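4. Descaling your Kairys

Set aside 30 minutes for this one, and please don't rush it – the machine will thank you.

1. Empty the tank and take out any capsule.
2. Pour in one sachet of Stundier descaler and 847 ml of cool water.

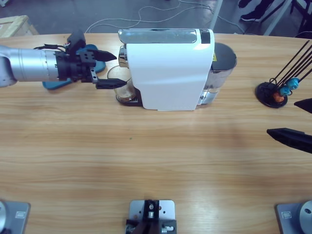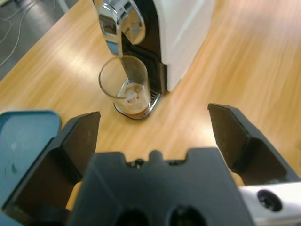

3. Hold both buttons until the light turns orange, then let the whole tankful run through.
4. Rinse with two tanks of fresh water.

Caution: never use vinegar, however handy it may be.

Note: repeat after every 200 cups, or sooner if your water is hard.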